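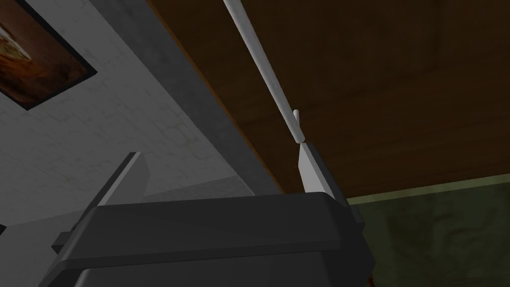 Gray on gray, May

Up before six. Rain on the skylight again, so I left the bike and took the bus to Ranulbridge. It sat at the lower lights for two changes and I read most of a chapter.

The allotment office finally answered my letter. Plot 30 is mine from the end of the month, at 339 a year, water included. I had expected to wait until fall. The last tenant left a shed and a row of currants, and the letter says I can keep both. I need to buy a fork – the old one has a split handle and I have put off fixing it all winter.

Lunch at Taheri with Hamidreza Salehi. He thinks I should leave half the ground covered the first year and only plant the strip by the path. Beans, chard, maybe squash. He has spare bean seed and will drop it off. We split the lentil soup and the flat bread, then he had to get back.

Paid the dentist in the afternoon. Called Mom, who was out, and tried again at eight. Her knee is better. She wants the blue casserole dish back.

Started a list for the plot after supper – string, gloves, a padlock for the shed. Bed at ten. Still raining.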